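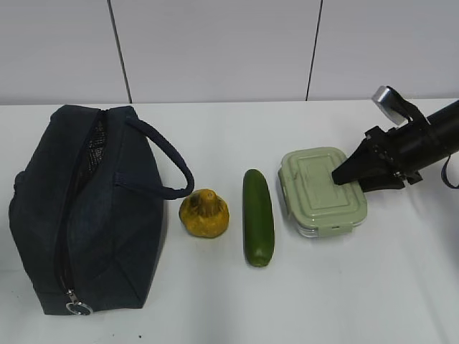

Last updated: 15 October 2021

Home | Programs | Reports | Partners | Contact

3 min read

Ostolley clinic supply project, progress note to Nwankwo fund

Binta, quick one as promised, fuller tables to follow once Midham sends theirs.

Where we are. 1410 households now on the water treatment register, up from the April figure, and most of the increase is Gernarstead side. Registration there went faster than planned after the clinic let us use the Tuesday mothers' group. Midham slower. Two of the health workers were moved to the vaccination campaign and we only got one back.

Visits. Nine outlets supplied, nine visited at least once this quarter. Good. Second visits not so good, the road past Ostolley bridge was closed most of the rains and motorbike fuel went over budget. We moved money from printing to cover it (see budget line 3, I'll mark it properly in the final).

Stock. Chlorine tablets ran out at the three smallest shops. Not a supply problem as such, the shopkeepers were ordering by the box and the box is too big an outlay for them. Rakiya Briggs has agreed with the wholesaler to split boxes into strips, starting next delivery. Price per strip still being argued over. I'd like to hold it level with what people pay at the bigger shops, otherwise they'll walk.

Phone reporting. Shopkeepers text in their stock on Fridays. Some do. The ones who don't are mostly the ones with shared phones, so we're going to try calling them instead. The form itself was too long and we cut it down to stock, price, and any complaints. Complaints so far are nearly all about taste. One about torn packaging, which I've passed on.

Training. Refresher held at Gernarstead, one day, turnout fine. Midham refresher postponed twice, now waiting on the district office for a room. Rakiya is chasing. If there's no answer soon we'll do it outdoors at the school.

Problems / things I need from you
- OK to carry the unspent training money into next quarter? Needs a yes in writing.
- The reporting template you sent has last year's indicators in it. Which set do you want?
- Vehicle repair. Quote is attached to my earlier mail, no reply yet and the truck is still at the garage.

Next quarter. Finish Midham registration, strips into all the small shops, household check visits on water storage (we know who bought, we dont know who is using). The check visits are the part I'm worried about, they take a whole day each in the outer villages and we havent got the people. Might have to do a smaller sample than the proposal says. Would rather talk that through than write it, can you call?

Receipts are scanned up to the end of last month, Rakiya has the orginals.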